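Thread: Dishwasher or by hand, two people, no kids
Forum: Kitchens & Appliances

Jodthorpe
March 29, 2022
Our dishwasher died after 9 years of loyal complaining. Repair quote is $667, and for that I could get a new one, or a very nice weekend away from the old one. There are two of us. My wife says we should just wash by hand and use the cabinet space for pots. Has anyone given up the machine on purpose and stayed happy?

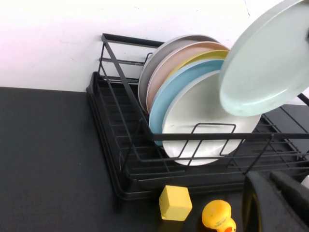 We don't cook anything fancy. Lots of pasta, lots of toast, one roasting pan we both pretend not to see.

Lusteo
Did it in October. The first week is lovely, you feel like a monk. By week three you're eating cereal out of a measuring cup. Get the machine.

Meinecke
Disagree with Lusteo. Two people make about 40 pieces a day if they're slobs and half that if they aren't. Wash after every meal and it never piles up.
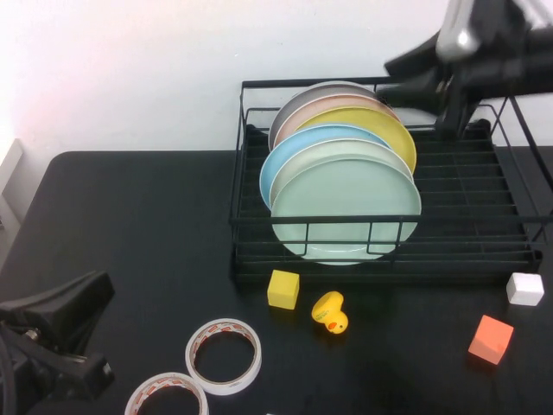
What does pile up is the stuff you leave "to soak." Soaking is just quitting with water in it. Ban it from day one.

Lusteo
@Meinecke You're single and you own two forks.

Meinecke
Four forks. I entertain.

Pascal Hollmann
Hand washing uses more water unless you're careful, and most people aren't. My brother-in-law rinses with the tap wide open while he looks for the podcast he wants. If you go this way, fill one side of the sink and turn the tap off — it's the only part that takes any discipline.

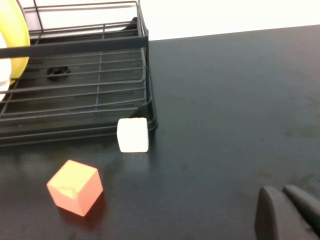 Also, let things air dry. I've been told this is lazy by people whose dish towels smell like a pond.

Urnerex
Before you spend anything, what did the repair guy say was wrong? Mine quoted me a new control board and it was the door latch. Part cost 26 bucks.

Jodthorpe
He said "pump, probably." He did say probably twice.

Urnerex
Then get a second quote. I wouldn't pay that kind of money for a probably.

Lusteo
Agree with Urnerex, which I don't enjoy.

Jodthorpe
OK, second guy is booked. Until then we're washing by hand and my wife has already moved a stockpot onto the bottom rack of the dead machine. I think she's measuring.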